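Starnine: A Date Picker Component for Web Forms
Final project report, Web Application Development
Liudmyla Horobets

1. Background

The forms library used in our course, Keskin, has text fields, check boxes and drop-down lists but no date field. Students who needed one in earlier projects used the browser's own date input. It looks different in each browser and the styling options are limited. My project was to write a date picker that works inside a Keskin form, can be used with the keyboard alone, and does not add much to the page size.

The component is called Starnine. It was tested in the Cekberg booking demo, a small site the department keeps for student work. Cekberg lets a user reserve a lab bench for one or more days, so it needs both single dates and date ranges.

2. Design

Starnine has three parts: the text field, the calendar grid and a parser. The parser turns what the user types into a date object. It accepts the month as a number or a short name. If the text cannot be read, the field keeps what the user typed and shows the error below it. My first version cleared the field on error, and I changed this after the first round of testing.

The calendar grid is a table. Only one cell can be reached with the Tab key. The arrow keys move between days, Page Up and Page Down move between months, and Escape closes the grid and sends focus back to the text field.

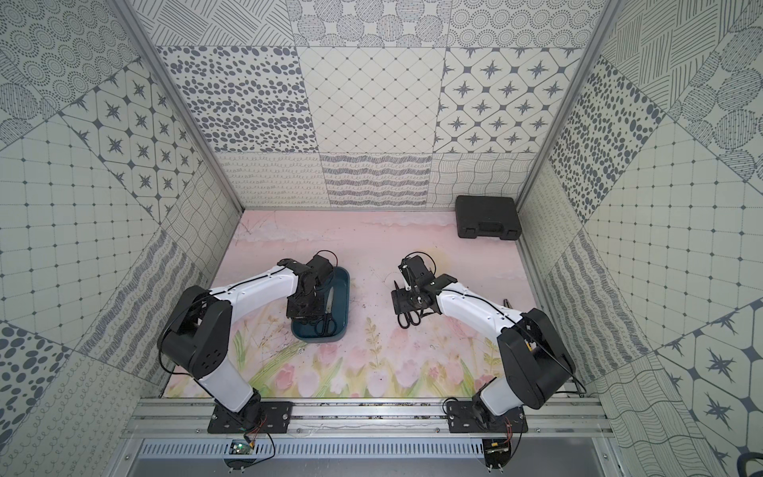
Figure 1. Enclosure with two robot arms and tool tray.

Date ranges took the most time. When the user picks an end date earlier than the start date, Starnine swaps the two. I considered showing an error, but the swap needed less code and none of the testers commented on it.

3. Problems

The worst bug was in the month view. Dates were stored in universal time and displayed in local time, so a booking made late in the evening moved to the next day. I now store the year, month and day as separate numbers and do not convert them.

The second problem was redrawing. Each arrow key press rebuilt the whole table, and screen readers lost their place. The current version changes only the two cells involved.

4. Testing

Unit tests were run with Uron, the test runner set up for the course. The parser test feeds in 1,000 date strings, including leap days and bad input. On the last run all of them gave the expected result. The final source is 506 lines without comments.

There were 8 testers, all from my lab section. Each made one single booking and one range booking in Cekberg. Two of them did not see that the field could be typed in, so I added a hint line under the label.

5. Remaining work

Weeks always start on Sunday. This should be a setting. Month names are in English only, and the grid is too wide on small phones in portrait mode. I plan to fix the width in August, before the next class starts using the component.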